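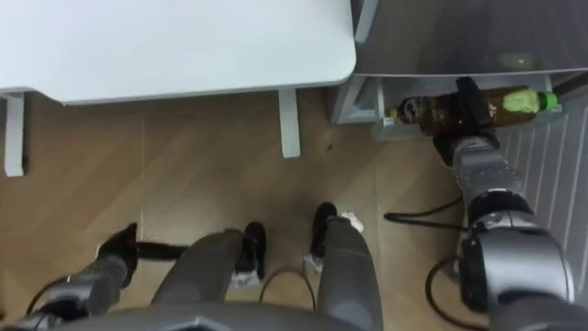
Low shelves are the most misused storage in the average flat, and the misuse is nearly always of the same kind: they are given to bottles. The reasoning is easy to follow. A bottle is heavy, a low shelf is close to the floor, and weight is supposed to go at the bottom. What the rule leaves out is clearance. On many small units the gap between the lower shelf and the top is set for magazines or a folded blanket, and a bottle of any size goes in tilted or lying down. A brown plastic bottle with a green cap, lying across the lower shelf of a white unit with a dark glass top, is a fair specimen of the habit. It is partly filled, so whenever it is on its side the cap is doing work that gravity would otherwise do free of charge.

A screw cap is a reasonable seal when new. It depends on even pressure between a liner and the rim of the neck, and that pressure varies with how hard the last person turned it. Upright, a poor closure costs very little. On its side, the same closure may have liquid standing against it for weeks. I kept a part-used bottle of syrup this way in the flat at Loltham from November until spring, and the shelf beneath it had to be scraped.

My second objection is to position. A unit placed within reach of a radiator is warmed on one side for half the year. Plastic softens slightly with warmth, the air inside the bottle expands, and the pressure on the closure rises. The effect is small each time and it is repeated every time the heating comes on. Most labels ask for a cool place. Few people would call the end of a radiator a cool place if asked directly, yet it is where the spare bit of wall tends to be, so it is where the shelf unit goes.

The third is the floor. Wood laid in a herringbone pattern has far more short joints than long boards do, and sticky liquid finds joints. I paid 300 pounds to have a patch relaid in Hollthorpe, over an area a tea tray would have covered. The fitter's view was that the drip had been going on for some time. I could not argue with him.

Roxana Chambi, with whom I shared that flat, holds the opposite opinion and has asked me to record it. She maintains that a bottle lying down cannot be knocked over, that low shelves are dusty and an upright bottle gathers dust on its cap, and that the table beside the unit is for eating at and should be kept clear. I accept the first point. The second is a matter of wiping. The third is sound, but it is an argument for a cupboard.

My own rule is a plain one. Measure the gap before buying the unit. If the tallest bottle in the house will not stand in it with 9 millimetres to spare, that shelf is for flat, dry things: tablecloths, board games, the post. Liquids go where they can stand, away from the heating, on a tray with a lip. The makers could help by printing the internal clearance beside the overall height, which at present they seldom do.

Published Jul 15, 2023
28 comments
1,539 shares
This site uses cookies to remember your preferences. Accept | Manage settings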